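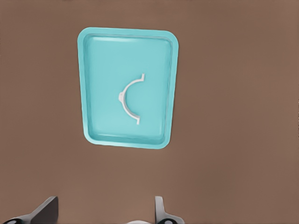
Notes for Monday, November 1, 2021 -- Tusthorpe session, afternoon slot

**Slide 1: title**

Say who I am and that I run the catalog side at Afolabi. We rent films and TV to people through a set-top app. Skip the company history.

**Slide 2: the problem**

- In April we had 1067 titles listed for rent.
- 609 of them had subtitles that worked on every device we support.
- The rest had none, or had a file that only worked in the web player.
- Customers don't see the difference until they've paid. Then they ask for a refund.

Pause here. Most people in the room will have had the same support tickets.

**Slide 3: why it happens**

Studios send subtitle files in whatever format they used for disc. We were converting them by hand when a title came in. Older titles came over from Munditau when we took on their library, and those had timing set for a different frame rate. The lines start fine and drift later and later. By the end of a film you can be a whole scene behind.

**Slide 4: clip**

Play the drift clip. Sound ON. If the clip won't load, skip to slide 5 and describe it.

**Slide 5: what we changed**

- Every file now gets checked at 2 points, start and end, against the audio.
- Anything that fails goes to a person.
- A title can't be listed with a subtitle badge until it passes on all 26 device profiles.

The last one was unpopular. It delayed new releases, and the sales team at Dikham (our distributor) asked us to drop it. We kept it for rentals and relaxed it for free previews -- mention this, someone will ask.

**Slide 6: what still doesn't work**

Forced subtitles, the ones that show up only when a character speaks another language. Half the files don't mark them. We still fix these when a customer writes in.

Songs are also a mess. No standard answer on whether to caption lyrics.

**Slide 7: questions**

Repeat each question into the mic for the recording. If asked about dubbing, say it's a separate team and take an email address.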